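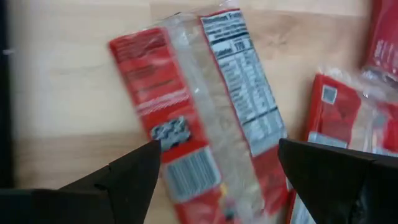 I've been following the basket weavers of Isteck for a good while now, mostly because I buy far too many baskets, and this week there's proper news to pass on: their workshop is moving. After years of squeezing into the old net loft above the harbour road, the weavers are taking over the ground floor of the Engelhardt building, the long brick one by the bridge that used to be a seed merchant's. I heard on Tuesday, January 27, 2026, over a cup of tea, and I may have cheered with my mouth full. They get the keys in May.

If you don't know the Isteck weavers, they make the low, wide willow baskets you see in half the kitchens along this bit of coast. The proper name is a brutisano, and the group trades as Brutisano too, which confuses people no end when they ring up to order one. The basket was made for carrying fish up from the boats, so it has a flat base, sloping sides and one big handle that runs right over the top. These days it mostly carries logs, or knitting, or in my house an elderly cat who won't sleep anywhere else. I've had mine for years and the only thing that's gone is a bit of the border where I dropped a casserole dish on it.

The loft has been a lovely place to visit and a dreadful place to work. I did a beginners' day up there last winter and wore my coat until lunch. The stairs are steep, the windows rattle, and every bundle of willow has to be hauled up through a hatch with a rope. Soaking is the worst of it. Dried willow needs a long soak before it will bend without cracking, and the only tank they could fit under the eaves takes rods up to a certain length and no more. Anything longer has had to be soaked in a borrowed cattle trough in the yard, which freezes over in January, so the big log baskets have always been a bit of a summer job.

The new place puts everything on one level. There'll be two soaking tanks, both long enough for the full-size rods, and a cool store at the back where the soaked willow can be left to mellow under damp sacking. There's a wide door on the river side too, so the lorry can back right up to it. I was shown the floor plan and I have to say I got a bit giddy about the drains. Good drains! You'd understand if you'd ever mopped up after a willow tank.

The thing I'm most pleased about, though, is the teaching room. Brutisano has been running its beginners' days for as long as I've known about it, and they fill up within hours of going on sale. There were 121 names on the waiting list when I asked, and I know for a fact that one of them is my sister, who has been on it so long she's taken up pottery in the meantime. The loft could only take a handful of learners at a time, sitting knee to knee on those low sloping boards the weavers use. The Engelhardt room is big enough to run a class and carry on with orders next door, so the full-time makers won't have to down tools every time a group of us comes in to make wonky bread baskets.

There will be a longer course as well, which is new. It runs one evening a week and takes you through the base, the uprights, the siding and the border, and then the handle, which gets several evenings all to itself. I can vouch for that being sensible. On my day course the handle was left until last, when we were all tired and our thumbs had gone, and mine leaned so badly to the left that it had to be taken out and started again. You finish the course with a proper brutisano, made the old way, and you can take it home or put it in the end-of-course sale.

Now, the money, as a few of you have already asked. The lease and the rent are being covered by the group itself from sales. The fitting out is a separate pot, and they've raised some of it through a basket raffle and an open weekend. The raffle alone brought in £1,361, which is a cracking result for one log basket and a set of bread trays. I bought a whole strip of tickets and won nothing, as usual. The rest will come from pre-sold places on the longer course, so if you've been thinking about it, buying a place now does help them get the tanks in.

A course place is £58 with all your willow included. You'll need a decent pair of secateurs and an apron you don't mind getting wet, and they'll lend you a bodkin and a rapping iron. Bring a cushion. I'm serious about the cushion.

I did ask about Skullis, as I know some of you will be wondering. For anyone who missed that saga, Skullis is the willow bed upriver where most of the group's material has come from, and it had a rough time of it in the floods. The lower rows were under water for weeks and a lot of the rods came up marked and brittle. The news there is better than I'd feared. The upper rows have been cut and they're good, long and straight with hardly any side shoots, and the lower ones are being replanted with cuttings from the same old stock. It'll be a few seasons before those are worth harvesting. Until then the weavers are buying in some of their buff willow and keeping the Skullis rods for the brutisanos, where the colour matters. If you've got one you'll know the colour I mean, that greeny brown that goes almost bronze by the stove after a year or so.

Prices on the finished baskets are staying where they are for now. I got that in so many words, and was told I could repeat it. The small ones are back in the shop already, the log baskets will start again once the new tanks are running, and repairs are on hold during the move. If you've got a basket with a broken handle, hang on to it and take it in once they've settled. Don't leave it on the doorstep of the loft, please, as somebody did with three of them at Christmas and they sat out in the rain.

The loft itself goes back to the harbour, and I've heard it may be used for nets again, which seems right. I'll miss it a bit. It smells wonderful up there, all tannin and wet bark, and there's a beam by the hatch where the weavers have pencilled up the heights of their tallest baskets. They're hoping to be allowed to take a rubbing of it before they go.

There'll be a last open afternoon in the loft before the move and a first one in the Engelhardt building after it. I don't have dates for either yet and will put them up here as soon as I do. Course places can be booked at the shop counter or by ringing the workshop in the mornings. Let it ring for a while, as whoever picks up will probably have wet hands.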